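Mendesside Home & Entry
Shoes for indoors > Slides > Wiltdale Puffy Slide, pale pink

Wiltdale Puffy Slide
Item 1551
$24 a pair
Pale pink only
Sold in pairs, whole sizes
Page last checked 25/09/2025

We didn't want to carry a puffy slide. There are too many of them, most look alike in a listing, and the claims made for them are silly. The Wiltdale came in with a sheet that promised "cloud recovery" and "all-day alignment." We have left both phrases off the box label and we'd ask you to forget you read them. It's a one-piece foam slide with a thick sole and a wide strap. If you want something to step into between the bathroom and the coffee maker, it may suit you. If your feet hurt, see somebody who knows about feet.

Florencio Rivas does our footwear buying and turned the slide down in April. The second batch had a cleaner edge where the footbed meets the sole, and he gave in. His note on the order form reads "fine, small order." We still reorder in small amounts.

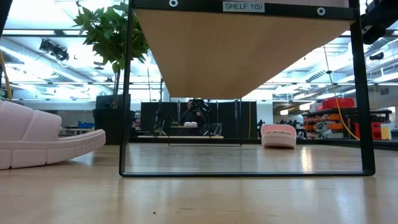
Tread is where we usually lose patience with house slides. Plenty of them have a pattern pressed so shallow that it's gone by the end of the first summer, and the seller shows you the top and nothing else. Turn any slide over before you pay for it, ours included. With the one lying on its side at the left, you can see how chunky the sole is and that the ridges run along the bottom edge, and the wide strap gives you some idea of the proportions. What you can't judge from a screen is grip. We'd wear these on dry floors. We would not wear them on a wet pool deck, a boat, or a tiled shower, whatever the supplier's sheet says, and we've asked Wiltdale to drop the shower claim.

What you get

One pair of slides, left and right, tied together with a paper loop. No bag, no insole, no care card. The care card was one line long and we've copied it further down this page.

Sizing

Whole sizes only. The supplier's advice is to "size up for comfort," which sounds to us like a way of avoiding half sizes. We tried the pair on a few different feet in the shop and came to a duller view. If you're between sizes, go up. If you're a true whole size, stay where you are, or your heel will slide around and you'll walk with your toes clenched. Narrow feet do worst in this slide. There's nothing to tighten, and the strap won't hug you no matter how many bands it's molded into.

High insteps are the other problem. The strap gives a little with wear, but we don't believe the line that it "molds to you." Foam packs down where you press on it. Call that molding if you like.

The strap

Three rounded bands, ribbed, sitting side by side across the top of the foot. That's the styling, and we think it's most of what you're paying for. The bands look like padding and they do feel soft for the first week. After that you stop noticing them, and we count that in the slide's favor. Crumbs and lint collect in the grooves. An old toothbrush gets them out. A thumbnail works on the rest. 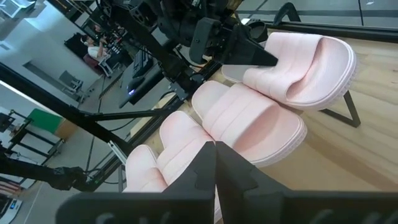

Do the left and right look different enough to tell apart in the dark?
They don't, in our opinion. The curve of the footbed is gentle, and if you step in half asleep you may well get them swapped and walk across the room before you notice.

Color

Pale pink, and we'd stress pale. Some shops list this same slide as rose, some as blush, and one calls it "ballet." Screens make it worse. Under warm bulbs it goes toward peach and in gray daylight it can look nearly white. We've had returns from people who expected something stronger, so please take the word pale seriously. It also shows dirt. A slide this light that gets worn out to the mailbox will look like it has been worn out to the mailbox.

Will it yellow? Light foam often does, given enough sun. We've had a pair by the front window and don't like the look of the toe, so we've stopped displaying them there. Keep yours out of direct sun and off the dashboard.

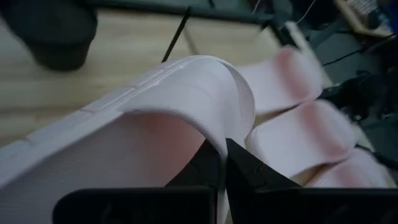

Close-up: a rounded fold and ribbed border.

Care

From the supplier's card: "Wipe with mild soap and water, air dry." We agree with every word of that, a first for this product. Don't put them in the dryer. Don't put them in the dishwasher either (we've been asked twice). A washing machine on cold probably won't kill them, but we won't take back a warped pair that's been through one.

Storage

Thick soles take up more room than people plan for. Two pairs left loose on a surface look like a lot more shoe than two pairs, and they drift apart the moment anyone walks by. A flat sandal will go under a bench. Before you buy, measure the space with a ruler and compare it with the height on the size chart, strap included, since the strap doesn't fold down.

We tried several racks with them. The Prokton wire rack, which we also sell, is a poor match. The wires leave lines in soft foam if the slides sit for a few weeks, and smaller sizes tip forward through the gap. A solid board is better. The Bako two-board rack holds them well enough, although Bako's claim about how many pairs fit on each board was plainly made with ballet flats. Expect to fit fewer. You can stand slides on end to save width, and they'll stay that way until somebody bumps the rack.
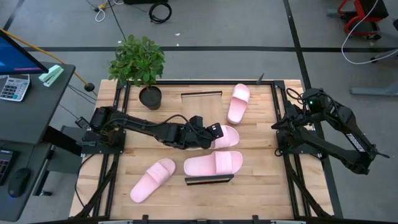
The method we've settled on is boring. Nest the pair sole to sole, straps facing out, and put them on the board sideways. It keeps the two together, it keeps the ribbed part from being squashed, and it means you pick up a left and a right at the same time. Don't stack heavy shoes on top. A boot left on a strap overnight will leave a dent, and some of that dent will still be there next week.

How long do they last?

We don't know, and we don't trust anyone who gives you a number. Povilas Vasiliauskas at our front counter wore one pair for 50 shifts on a hard floor. At the end the heel was visibly thinner than on a new pair and the strap was sound. He thought they were worth the money. Florencio looked at the same pair and thought they weren't. You can have either opinion – we've printed both.

For lighter use around the house they should do a good deal better than that. For standing work, we'd spend more and buy something with a back.

Smell

There's a factory smell when the box is opened. Ours faded after a couple of days on an open shelf. If smells bother you, leave them by an open window out of the sun before wearing.

Returns

You have 20 days from delivery. Try them on indoors, on a clean floor. We look at the tread, and if it's been outside we'll know. Unworn pairs get a full refund, less the shipping. Pairs with a molding fault, such as a split strap or a sole that rocks on a flat surface, get a refund including shipping, and you don't need to send the whole box back. A clear photo of the fault is enough.

Small bubbles or a faint line along the side of the sole are normal for this kind of molding. We check for the bad ones and still miss a few.

Goes with

Bako two-board rack (in stock)
Boot tray, shallow, black (in stock)
Prokton wire rack (in stock, see our comments under Storage)

Wiltdale's matching kids' size is not stocked. We had a sample pair in and the strap was too loose on every child who tried it.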